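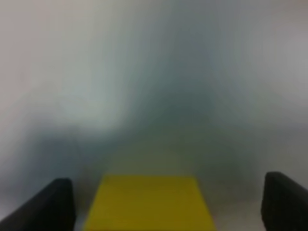

Fig. 1. A muted yellow, between mustard and olive.

Search handouts Enter keyword Go

COLOR AND ITS MATERIALS
Session 3: The Yellows
Hala Srour, Nandmont Evening School

Welcome back! Last week was all blues, and a few of you stayed so long over the ultramarine samples that we got locked out of the parking lot. Tonight is yellow, my favorite family by a mile, and the one painters have complained about more than any other.

1. Why yellow is touchy

Yellow is the lightest of the strong colors. A pure blue can be quite dark and still look very blue, but a yellow at its brightest sits close to white. Darken it and something odd happens: it stops looking like yellow at all. Mix a lemon yellow with a touch of black and you get green, sometimes a really lovely olive. Try it tonight before I talk you out of it! Beginners often think their brush was dirty. The brush was fine.

To keep a dark yellow warm, reach for burnt sienna or a small amount of violet. Violet dulls it and red earth pulls it back toward orange, so you can steer between the two.

2. Earth yellows

Ochre comes first, and by a very long way. It is clay colored by iron oxide in its hydrated form (goethite, if you like mineral names, and I do). People were using it in prehistoric times and you can still buy it cheaply in any art store. Heat yellow ochre and the water is driven off, which turns it red. We will do this on the hot plate in October, when the windows can stay open and the room doesn't bake.

Raw sienna is a close cousin, a bit more see-through, and wonderful for glazing. Put it over a white ground and it glows.

3. The bright ones

Orpiment: a sulfide of arsenic, brilliant and poisonous. It also gets along badly with copper and lead pigments, so old workshops kept it apart.

Lead-tin yellow: the great opaque yellow of European painting for centuries. It dropped out of use in the 1700s and was pretty much forgotten until the twentieth century, when it was identified again in old pictures. I love this story.

Chrome yellow: arrived in the early 1800s, strong and affordable, and painters went wild for it. Some versions turn brown in light, a real headache for museums today.

Cadmium yellow: steadier in light, dense, warm, expensive. Wash your hands and never sand it dry.

Modern organic yellows: clean, see-through, very strong. A little goes a long, long way.

4. Swatch exercise

Choose one bright yellow and one earth yellow. For each, paint a strip running from full strength to nearly white, then a second strip running toward dark, using black on the top half and violet on the bottom half. Let both dry and look at them again by the window. Write down the point where you would stop calling the color yellow. Compare with your neighbor, because you will disagree, and the arguments are half the fun.

The Kurian swatch binder (1,251 cards, please put them back in order) is on the side table. The Grilstead paper takes wet washes better than the Asura pad.

Bring to the next session: a rag, a jar with a lid, and any red you own.

Related handouts
Session 1: Light, Eye and Surface
Session 2: The Blues
Session 4: Reds, Earth and Insect
Making a Swatch Book That Lasts
Studio Safety Sheet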